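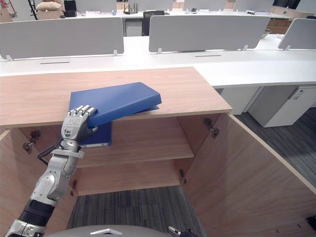 Blauer Ordner auf einem hellen Holzschrank

Das papierlose Büro kommt, heißt es wieder einmal. Diesmal kommt es zu uns nach Grirkurton, und zwar in Gestalt eines Rundschreibens, in dem das Wort »Ablage« kein einziges Mal vorkommt. Stattdessen ist von Informationsflüssen die Rede. Ich habe zwanzig Jahre lang Akten geführt und noch keine fließen sehen.

Im November soll umgestellt werden. Alles, was in Ordnern steht, wird eingescannt und in ein System namens Flarkska überführt, danach kommt das Papier weg. 856 Ordner sind es allein in der Bauverwaltung. Margarida Prata, die das Projekt leitet, rechnet vor, man brauche künftig nur noch 7 Sekunden, um ein Dokument zu finden. Mag sein. Mich würde interessieren, welches Dokument sie dabei gesucht hat. Vermutlich eines, dessen Namen sie kannte.

Wer Akten nur aus Präsentationen kennt, hält sie für Behälter. Man nimmt den Inhalt heraus, legt ihn woanders hinein, fertig. Aber eine gut geführte Akte hat eine Reihenfolge, und die Reihenfolge sagt etwas. Der Vermerk, der hinter der Genehmigung abgeheftet ist, obwohl er davor entstand. Die Kopie ohne Original. Die Bleistiftnotiz am Rand, die beim Scannen in Schwarzweiß verschwindet. Mein früherer Kollege Irfan Farooqui konnte einem Ordner am Rücken ansehen, ob es um das Grundstück Streit gegeben hatte: Die dicken waren die strittigen. Eine Trefferliste hat keinen Rücken.

Nun wird man mir Nostalgie vorwerfen. Geschenkt. Ich weiß, wie es im Keller riecht, und ich habe genug Nachmittage damit verbracht, einen Vorgang zu suchen, den jemand unter B wie »Brücke« statt unter S wie »Straße« einsortiert hatte. Papier verbrennt, schimmelt, wird verlegt. Die Firma Butt verlangt für ihren Lagerraum inzwischen Preise, über die man in einer Gemeinde unserer Größe reden muss. Gegen das Scannen habe ich gar nichts. Ich habe etwas gegen das Wegwerfen danach.

Beim letzten Systemwechsel, damals hieß das Programm Edel, sollten ebenfalls sämtliche Daten »verlustfrei« übernommen werden. Übernommen wurden die Dateien. Die Verweise zwischen ihnen blieben auf der Strecke, und Noreen Malik aus der Liegenschaftsabteilung hat sie monatelang von Hand nachgetragen, nach den Ordnern übrigens, die es zum Glück noch gab. Woran will man sich beim nächsten Wechsel halten? Dass es einen geben wird, bestreitet auch Frau Prata nicht. Sie nennt es Migration und findet das beruhigend.

Überhaupt die Kosten. Im Rundschreiben steht, was die Regale kosten. Was die Lizenzen in zehn Jahren kosten, steht dort nicht, vermutlich weiß es auch der Anbieter nicht. Ein Ordner, einmal gekauft, verlangt keine Verlängerung und ändert nicht über Nacht seine Nutzungsbedingungen.

Mein Vorschlag wäre bescheiden: scannen, ja, aber die Bauakten wenigstens so lange stehen lassen, bis das neue System einen Wechsel überstanden hat. Haris Awan aus dem Gemeinderat hat das in der letzten Sitzung angeregt und zur Antwort bekommen, Doppelstrukturen seien nicht mehr zeitgemäß. Das Protokoll der Sitzung kam dann per Post, in zweifacher Ausfertigung. Ich habe meines abgeheftet.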